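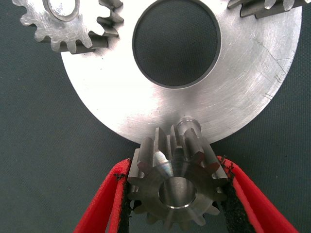
Session 4: Bedtime, and why it goes wrong at our house too

Notes for the Irton parents' course, February 2026

Hello again. I promised to type these up because half of you were rocking babies at the back and couldn't hold a pen!

We started with Adaeze's question from last time: what do you do with a child who gets out of bed again and again? I've got a four-year-old myself, so I'm not handing this down from a great height. My record is 43 minutes on the landing carpet.

What we covered

Pick a bedtime you can keep on a bad night. If you're only home at half six, a seven o'clock lights-out is going to make everybody cross. Lawal moved his son's a bit later and says the shouting has mostly stopped (he still gets the odd request for toast).

Keep the routine short. Bath if it's a bath night, pyjamas, teeth, 3 books at the very most. Let them choose the books, but do it before you sit down, or you'll be at that shelf for ages.

When they come out, walk them back. Say the same dull sentence every time, something like "It's bedtime, I'll see you in the morning." No new cuddles, no chat about dinosaurs. It's boring and it's meant to be.

If they're frightened, that's different, so do stop and listen. A lamp, the door left open, a few minutes sitting on the floor, all fine by me.

Things you asked

Kanokwan wanted to know about sharing a room. Put the younger one down first if you can, and let the older one have quiet time with you downstairs. They usually love being the big one.

Songül asked about screens. I turn ours off before tea and we have far less fuss, but I know that won't suit every family.

For next time

Try one change, only one, and jot down what happened each night. Scraps of paper are fine. Fatima is taking Session 5, on mealtimes, so bring your fussy eater stories and a mug, as we're short of cups again.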